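She Left the Villa, Blocked the Groom and Went Home to Do Dishes
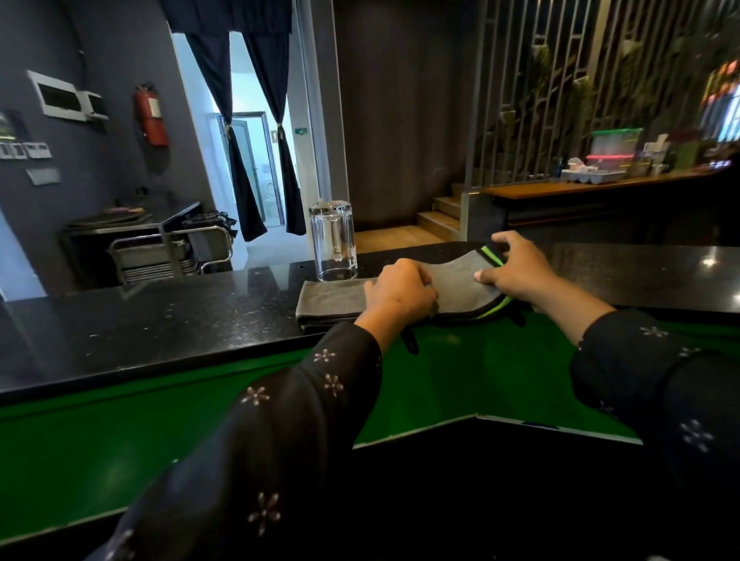
Folding a green-edged cloth at the counter.

The breakout bride of Mundgate would like everyone to know that she is fine. She has said so four times before the coffee is poured.

"I'm fine," she says, for the fifth. "I was on television for nine episodes and engaged for 30 days. People have had worse colds."

Fans of the dating show will remember how it ended. At the June reunion her fiancé explained that he had never technically proposed, he had only knelt. The clip went everywhere. By the next morning she had unfollowed him, his mother and the boat they met on.

"The boat had its own account," she says. "It was posting about me. Very pointed stuff, for a boat."

She won't say his name, and we agreed not to print either of theirs, which was her one condition for talking. She calls him "the gentleman" in a tone that does him no favors. The gentleman has since signed on as the face of Sunance, a self-tanner, and told his followers that he wishes her "healing."

"He sent me a box of it," she says. "The tanner. With a discount code. Not even a free one after that, a code."

Did she use it?

"On a chair."

There was talk of a reconciliation over the winter, after the two were spotted leaving Echeverría, the restaurant where every couple from the show goes to be spotted. She says they were dividing up the dog's schedule. The dog, for the record, lives with her and sees him every other weekend, "if he remembers, and if there's a camera."

As for the leaked texts, she confirms they're real but says there were 2,523 of them and the blogs picked the worst 81. "I was funny in some of those. They cut all my good ones."

Producers at Drustasen have asked her back for the all-stars season. She says she turned them down, then that she asked for more money, then that those are sort of the same thing.

"I like my kitchen," she says. "I like knowing who's in it." Her phone buzzes and she turns it over to look. It's the boat.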